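Cuaderno de taller, Skalness, célula de clasificación. Febrero, 7:40

Sigue lo de ayer con el cambio de puesto en preparación de pedidos planos (tarjetas, láminas, postales). Hasta ahora Rosalía y Régis separaban a mano por serie y dejaban el lote en bandeja. Con Pisar en la línea, la recogida la hace el brazo y a ellos les quedan la carga, las excepciones y el visto bueno del lote.

Lote de referencia: 300 piezas. Turno a mano, dos personas: 127 minutos con pausas. No hay todavía cifra comparable del brazo y no pienso poner ninguna hasta tener tres turnos completos.

Antes de tocar la línea, todo pasa por simulación. El criterio acordado con Inès es que la persona del puesto vea la escena y diga qué haría ella, pieza por pieza, y que eso quede escrito antes de ajustar la trayectoria. 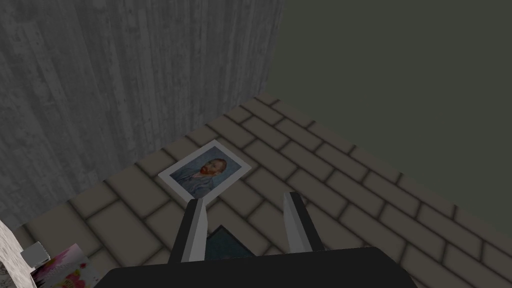

Rosalía insiste en que una lámina plana en el suelo no se coge de frente: se arrastra hasta un borde o se levanta por una esquina. La pinza de dos dedos no tiene uña. Apuntado como requisito, pendiente de presupuesto de Besnard para puntas finas.

Segunda observación suya: el orden. A mano se retira primero lo que tienes más cerca, aunque sea de otra serie, y se aparta. El planificador va directo a la pieza pedida y pasa por encima de lo demás. Propongo coste adicional por paso a baja altura sobre piezas no pedidas. Valor inicial 3, a revisar.

Régis pregunta quién firma el lote si una lámina sale doblada. Hoy firma quien separa. Con el brazo no está definido. Trasladado a Mireille, sin respuesta a las 15:10. Mientras tanto firma el operador de carga solo por cantidad, no por estado. A Régis no le convence y a mí tampoco.

Formación: 7 horas por persona según el plan de Trarulow. Falta incluir la parada manual y el rearme, que en el plan vienen como anexo.

Pendiente:
Repetir la recogida con aproximación por esquina.
Pasar a Inès las notas de Rosalía sin resumir.
Preguntar a Ginette si el puesto de excepciones rota o es fijo.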